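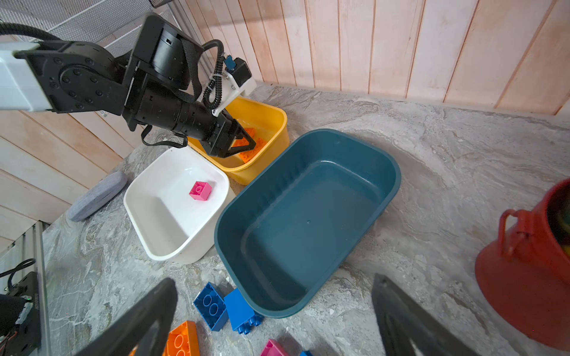
How many goes at one job does it take before the arm can learn from them? More than you'd hope. We kept 828 for the block sorting, and I'd still like a few more.

Hello from the Ellside workshop! I've been putting our block sorting pages together since June, and this one covers the tubs job — pick up a toy block, put it in a tub, start again. I drive the arm by hand for every go, and each one gets saved with its video and all the joint movements.

The yellow tub is the awkward one to reach, right up against the wall at the back, with an orange block and the gripper both down inside it. The white tub has just the one pink block in it, and the blue ones are still out on the worktop with the rest.

A session is 90 minutes, then I swap with whoever's free (my shoulders won't do more!). We threw out 37 goes where I'd fumbled the grip so badly that even I couldn't tell what I was trying to do. Small fumbles stay in — the Kunholm lot asked us to keep them, and they're the ones doing the training.

Next page is the cups, once I've sorted the files.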